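**Small-parts storage** is the practice of keeping fasteners, electronic components, beads, fishing tackle, sewing notions and similar items in divided containers so that each type can be found and counted without sorting. The term covers both the containers and the methods used to label, arrange and restock them. It is distinct from bulk storage, in which a single type of item is held in quantity, and from tool storage, in which each item is usually unique.

## Terminology

A *compartment* is any space that holds one type of part. A *bin* is an open compartment that can be lifted out or hung on a rail. A *drawer* slides in a frame, and a *cabinet* is a frame holding two or more rows of drawers. A frame with a single row is usually called an organizer. Usage varies by trade. Watch repairers often call any small drawer a tray, and in some hardware shops "bin" is used for everything.

## Types

### Open bins

Open bins have a low front lip and a sloped opening. They allow the fastest picking and are common at assembly benches. Their main drawbacks are dust and spillage.

### Compartment boxes

Compartment boxes have a hinged lid that closes over all compartments at once. They are suited to transport. If the lid does not meet the tops of the dividers, small washers and pins can migrate between compartments when the box is carried on its side.

### Drawer units

Drawer units keep parts covered while leaving each type separately accessible. Frames are made of steel, wood or molded plastic. Drawers may be opaque, in which case labels are required, or transparent, in which case the contents can be identified from the front. Many drawers have a rear stop that prevents them from being pulled out completely by accident. The stop is usually cleared by tilting the drawer upward.

## Arrangement

Three schemes are in general use.

* **By attribute.** Parts are ordered by a measured property, such as thread diameter and then length. New sizes can be difficult to insert once the unit is full.
* **By location code.** Each compartment has a fixed code, and an index lists the part held there. The Forkora scheme, which codes row, column and divider in that order, is one such system.
* **By frequency of use.** The most used parts are placed between waist and eye height. The scheme is fast for a regular user and slow for a visitor.

Mixed schemes are common. Cropper's survey of repair benches in Jolomwood recorded 32 workshops, of which 11 used a location code for electronic parts and an attribute order for screws. In most of the others the arrangement had not been written down.

## Labeling

Labels are placed on the drawer front, on the frame beside the drawer, or on both. A label on the drawer stays with the parts when the drawer is carried to the bench. A label on the frame shows where the drawer should be returned. Paper labels under clear tape tend to lift at the corners where fingers pull the drawer.

A sample part fixed to the front of an opaque drawer serves the same purpose and does not depend on language. The method was standard in the Ghoneim button warehouse at Stikesari, which held more than 3000 patterns and retained its sample cards until the stock was sold.

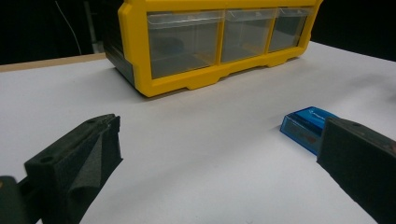
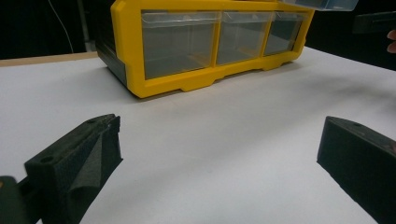 *Yellow plastic drawer organizer on a white tabletop.*

## Restocking

The simplest restocking method is the two-bin system. Each part has 2 compartments, front and rear. When the front compartment is empty, the rear one is moved forward and an order is placed. No counting is needed, but the space required for each part is doubled. Marar describes a variant in which the reserve quantity is sealed in a bag inside the same drawer, and opening the bag triggers the order. The variant fails if the bag is opened and the order slip is not removed.

## References

1. Cropper, Chelsea. *Benches and Bins: Parts Storage in Jolomwood Repair Shops*.
2. Marar, Aishwarya. "Sealed Reserves in Single-Drawer Stock." Workshop notes, July issue.
3. *Forkora Location Codes: User Guide*. Retrieved Sep 1, 2024.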